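Questions people keep asking about the gripper build

Is it finished?
No. It opens, it closes and it has been bolted together and taken apart more often than I'd like. Anyone at the Pornevik workshop who tells you it's done is being kind.

Didn't Prastier say it was a weekend job?
The Prastier build notes say that, yes. I started on a Sunday and I was still filing the pivot holes in March. I'd treat any build time in a hobby write-up as the time it took the second go, with all the right screws already on the bench.

Can it fold laundry?
People have seen too many videos. Picking up a bit of cloth by the corner is a fair test for two fingers, and I'd want to see it done 60 times in a row before I used the word "fold". So far my log has 292 tries in it and I don't trust the first half, as I kept changing what counted as a success.

Do I need a 3D printer?
You need the use of one. I paid for 7 reprints of the outer arms, mostly my own fault – I kept believing the drawing and not the calipers.

Are the Đặng links worth the extra money?
Maybe. They have less play than the ones I cut myself, but so would anything. I haven't run the two sets side by side, and neither has anyone I've seen recommending them.

Why are the pivots so stiff?
You've probably overtightened them. Back each screw off until the link drops under its own weight, then use a little thread lock.

Will you sell me one?
No. Ask me again when I'd be happy to leave it switched on and go and make tea.

Where can I see it?
At the Warnumska open bench, most evenings after six. Bring your own cloth, and something awkward if you have it.

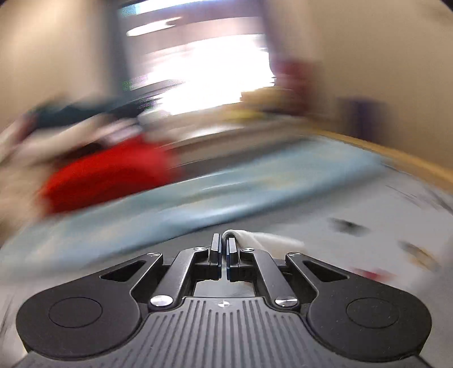 Socks are the worst so far, so those are welcome too.

Contact | © Pornevik Workshop | Back to top
This site uses cookies to remember your settings. Accept | Decline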